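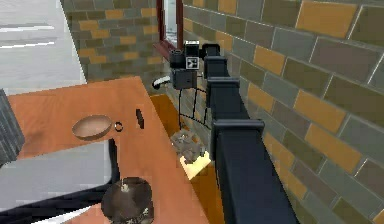 4. Ajuste da temperatura e da purga

O desumidificador Rallia sai de fábrica com a purga automática desligada. Execute os passos desta seção depois de nivelar o aparelho e ligar a mangueira de drenagem (seção 3).

4.1 Preparação

1. Desligue o aparelho no interruptor traseiro e aguarde 2 minutos.
2. Retire a grade frontal, puxando primeiro os encaixes inferiores.
3. Confirme que o filtro Anier está assentado nas duas guias. A seta moldada na borda aponta para o interior.
4. Recoloque a grade e ligue o aparelho.

Nota: se o visor mostrar o código 209, a boia do reservatório está fora de posição. Retire o reservatório, solte a boia e encaixe-o de novo até ouvir o clique.

4.2 Programação

5. Mantenha premida a tecla MODO até o indicador PURGA piscar.
6. Selecione o intervalo com as teclas + e −. Em caves e arrecadações, use o intervalo curto.
7. Defina a temperatura de referência. O valor de origem é 23 °C e serve para a maioria das divisões fechadas.
8. Prima MODO uma vez para gravar. O indicador passa a luz fixa.

Cuidado: não interrompa a alimentação durante a gravação. Se isso acontecer, a programação perde-se e é necessário repetir a partir do passo 5.

4.3 Verificação da drenagem

9. Deite água limpa no tabuleiro até quase 2 cm de altura.
10. Prima TESTE. A bomba arranca e esvazia o tabuleiro.
11. Verifique as uniões da mangueira — sobretudo a do lado da parede — e reaperte as braçadeiras à mão. Não use alicate.

Cuidado: a mangueira não pode formar sifão nem subir acima da saída da bomba. O modelo Rallia com bomba reforçada Nigam admite troços ascendentes; consulte a tabela do anexo B.

Nota: o ruído da bomba no primeiro arranque é normal e cessa quando o circuito fica cheio. Se persistir, repita os passos 9 e 10.

Para a limpeza do filtro, ver a seção 5.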